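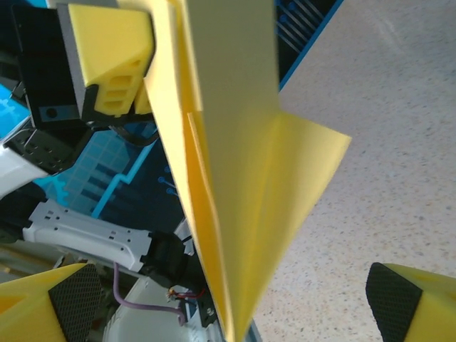 Lakshmi Amin

September, after lunch

Yellow paper again today! I'm still on the big sheets because the small ones hide every mistake I make, and with a large one you can see a lazy crease from across the room. The flap with the sharp corner is the bit I keep going back to. I like how the folded edges come up so much brighter than the inside, which goes almost gray when it faces the light.

Things to remember before I forget them (again). Crease from the middle out, then go over it once with the back of a spoon — once, Lakshmi, the third pass is what made the Jodico paper go shiny. Let the sheet sit for 30 minutes after it comes off the roll or the long folds creep. Narrow tips want a softer hand than wide flaps, and I'd rather have a tip slightly blunt than split.

The Leter stock is nicer to fold than the Jodico but it marks if you so much as look at it. We've got 70 sheets left, so please, whoever is in next, practice on the offcuts in the bottom drawer. I want to keep at least six good ones back for the Fandotar display.

Still to try: the same fold with the grain running the other way. Also need to ask Iyer if they'll cut to size, my long edges keep coming out wavy and I'm tired of trimming them.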